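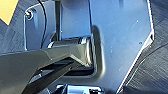 Yatziri Nava asks why we don't just type in the coordinates and let the arm go. Fair question, and I love it, so you're getting a thread!

2/ You can type in coordinates. I did it for years. It works great until a part sits a hair to the left of where it sat yesterday, and then the fingers push on metal with total confidence and you get a very sad noise.

3/ What we do now is drive the arm ourselves from across the room, over and over, and save everything: the joint positions, the finger opening, what the wrist camera sees. Then we train on the pile. Our first goal for this task was 200 good runs. We're going for 400 now because the first batch was so much fun to watch come together (also because it wasn't enough).

4/ The task is touching and gripping small metal hardware without shoving whatever it sits next to. Spacers are my favorite. Short, round, shiny, and they'll roll if you look at them wrong.

5/ Fulgencio Huerta taught me the best trick I know. Slow down BEFORE you think you need to. If you brake at the last moment, the robot learns a last-moment brake, and its timing is worse than yours.

6/ Second trick: leave your mistakes in if you fixed them. Miss, back off, come in again, grab. Those runs are gold! A robot that has only seen perfect grabs has no clue what to do after a bad one.

7/ If you just gave up and opened the fingers, toss that run. We keep a folder called Drarnov for those. Long story, bad pun, not mine.

8/ Remote control vs. moving the arm by hand: we do both. By hand is wonderful for big sweeping moves, and you feel the weight of the thing. But your own arm ends up in the picture, and the robot won't have your arm there later. For close work I always go remote. 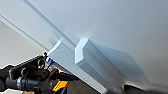 Gripper down by the rail, two white blocks on top.

9/ Rails and blocks are a whole different game from spacers. Pale part on a pale surface, so on the little screen I steer by shadows and edges way more than I expected to. Give me one good groove line and I'm happy.

10/ Clodagh Hayes is so much better at this than I am. She does 60 runs in a sitting and the last one looks like the first. Mine get sloppy after lunch and you can see it in the plots, every single time. We swap drivers more often now and the data got cleaner right away.

11/ Somebody always asks about force feedback. Our setup, Mendadley, gives you a light buzz in the handle when the fingers meet something. It's crude. I would still fight you for it. Turn it off and my grip gets way too tight within minutes.

12/ Oh, and start every run from a slightly different pose! We went through 7 versions of our start routine before it stopped putting the arm in the same lazy spot. Best afternoon of work we did all June.

13/ More when the next model is trained. If you drive arms too, tell me how you decide which runs to throw out, I really want to compare notes.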